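To: Halham workshop list
Subject: Re: [halham-build] gripper fingers for the tube sorter
From: Nabila Hartono

Hello all,

thank you for the quick answers. I reply below the quoted part, I hope this is the correct way on this list.

> On the tube sorter: before you print new fingers, can you tell us
> where on the tube you want to hold it? If you hold by the cap, the
> ridges help you, but a small error in height and you miss it. If you
> hold by the body, it is smooth and it may turn in the fingers. I had
> the same trouble with the Drilleck arm and I changed my mind twice.
> Also, what is the wrist camera seeing at the approach?
>
> Daneshvar

I want to hold by the body, a little under the cap. The reason is that later I would like the arm to unscrew the caps, and then the cap must stay free. The inside of the enclosure is now finished with the light panels, and the wrist camera has a much calmer background than on my kitchen table. 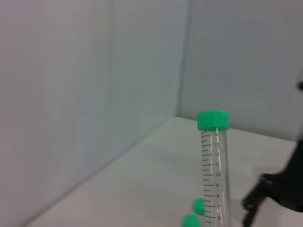
Wrist camera view on approach, finger at the right, scale readable from 14 down to 6.

The green of the caps is very easy for the software. I only look for this one colour and take the middle of the blob. My difficulty is when two caps are close together, then the blob becomes one and the middle is wrong. In my test in the evening I made 40 attempts and 18 of them were good, which is not enough. I think I should use the black marks of the scale also, but the clear plastic makes a bright line on the side and this confuses the edge search.

About the fingers: the present ones are printed in black and have no pads. I have a sheet of silicone from Jusetti and will try a strip on each finger before I change the shape. Has anybody glued silicone to a printed part so that it stays? My first glue let go after 4 days.

I can bring the arm to Halham in March if the big bench is free. It needs one socket and not much space.

With kind regards,
Nabila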